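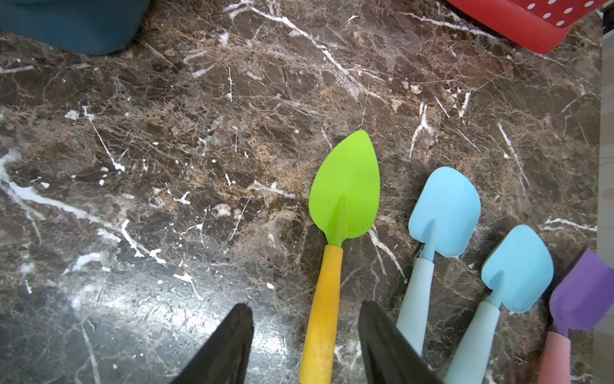
Trustus Community Gardens
Children's Outdoor Learning Program
Interim Progress Report to the Kleinschmidt Fund
November 7, 2021

Prepared by Ailsa Swanson, Program Manager

1. Purpose of this report

This report covers the first half of the grant period and describes how the award has been used to equip and run the garden play sessions for children aged three to six. It follows the headings set out in the grant letter. A final report, with full accounts, will follow at the close of the program year.

2. Summary of progress

The program is operating at both planned sites, Eson Street and the Fedidico Center. Equipment for the younger age group has been bought, sorted and put into use. Sessions at Eson Street began on schedule. Those at the Fedidico Center began three weeks late while repairs to the outdoor tap were completed, and the missed sessions have been added to the end of the season.

Enrollment stands at 70 children across the two sites. The target in the application was 60 for the full year, and a waiting list has been opened at Eson Street.

3. Equipment

The largest single purchase in this period was the stock of small hand tools. The application proposed metal tools with wooden handles, cut down to a child's size. After a trial with the youngest group, staff recommended toy trowels in plastic for children under five, and the Fund approved the change by letter. Metal tools are still used by the older children under direct supervision.

A total of 200 toy trowels was purchased. They come in several color combinations, among them a lime-green blade with a yellow handle, light blue throughout, and lavender-purple with a pink handle. Blade shape also varies. The green trowel has a leaf-shaped blade that comes to a point, while the light-blue ones are rounded and nearly square at the tip. Staff have found the difference useful in planning activities. The pointed blade is offered for making planting holes, and the squarer blade for filling pots and moving loose soil from one tray to another.

Color has also proved helpful in organizing groups. Each table is assigned one color at the start of a session, and children return their trowels to the bin marked with that color when they finish. Cleanup at Eson Street now takes less time than was allowed for it in the session plan, and the time saved has been given to watering.

The trowels show scuffing with use, mainly on the handles. This has no effect on safety or function. Any trowel with a crack or a sharp edge is withdrawn at the end of the session and recorded in the equipment log. Replacements to date have been met from existing stock.

4. Activities

Each session lasts one hour and is built around a single task. During this period the children have filled pots, sown radishes and peas, planted onion sets and dug over the two low beds at Eson Street. Indoor sessions are held in wet weather, with soil trays set out on covered tables.

The indoor sessions were planned only as a substitute. They have been well attended, and several families have asked for them to continue through the winter. A short indoor season is now proposed, beginning in December, at no added cost to the grant.

5. Expenditure

Spending on equipment in this period came to $1,865, which covers the trowels, storage bins, soil trays and table covers. A further $400 was spent on soil and seed. Both lines are within budget. The shelving at the Fedidico Center has been ordered but not yet invoiced, and it will appear in the final accounts.

No funds have been moved between budget lines, and no request to do so is made at this time.

6. Difficulties and changes

The late start at the Fedidico Center has been noted above. A second difficulty concerns storage. The bins fit under the tables at Eson Street, but the Fedidico Center has only one shared cupboard, and tools must be carried in and out for every session. The new shelving is expected to resolve this.

Staff also reported that the youngest children tire quickly when digging in the open beds — the soil there is heavy clay. Compost will be worked into the beds before spring, and the under-fives will use raised trays until that is done.

7. Plans for the next period

The program will complete the delayed sessions at the Fedidico Center, install the shelving and begin the indoor winter season. A full check of all hand tools will be carried out before the spring groups start, and the equipment log will be attached to the final report.

Questions on any part of this report may be addressed to Ailsa Swanson at the Trustus office.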